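Student robot club says its tidying project will be ready. Its adviser wants to see more

By Zubaida Swati

The robotics club at Jafri College has promised a machine that can clear a messy desk by the end of the semester. After a Tuesday evening with the team, it is hard to share the confidence.

The project, called Prilo, has four student members and no finished robot. What it has is a pile of recordings. Members spend their sessions working hand-held grippers with blue rubber pads, moving household odds and ends in and out of a plastic bin. The recordings are meant to teach a robot arm, still on order from a supplier named Curnel, to do the same job.
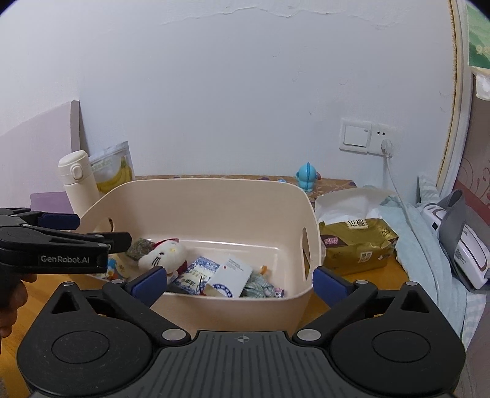 Club president Zaid Boutros said the team picked ordinary clutter on purpose. "Anybody can pick up a wooden block," he said. "People don't have wooden blocks all over their desks."

Fair enough, but ordinary clutter is where projects like this one tend to stall. A plush toy gives when it is squeezed. A packet crinkles and changes shape. A bag of seeds sags to one side, and a person holding the gripper corrects for that without thinking. Whether software can learn the correction from 45 hours of student recordings is an open question, and the club's own write-up spends a single paragraph on it.

Uzma Cheema, the engineering instructor who advises the group, was blunter than her students. She said she approved the project as an exercise in collecting data carefully and was surprised to see the word "ready" on the poster for the spring showcase.

"They have worked hard, I'll give them that," Cheema said. "But I haven't seen a test yet — and I've asked for one."

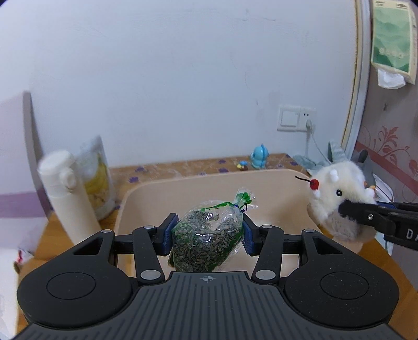
The test she has in mind is modest. The arm would be given five objects it has never handled and asked to put each one in a bin, with no help from the students. Boutros agreed to it but would not guess at a score.

Last year's club entry, a plant-watering cart named Enia, was also announced early. It reached the showcase with a dead battery and was shown on a poster board instead. Two of the current members worked on it.

Sobia Arain, a sophomore who keeps the project's object list, said the comparison is unfair. Enia was built in around a month, she said, while Prilo has been going since September.

"We know what went wrong last time," Arain said. "We started too late."

The arm was due in February. Curnel has told the club to expect it in March, Boutros said, and the showcase is in April. Cheema has kept a table for the team either way.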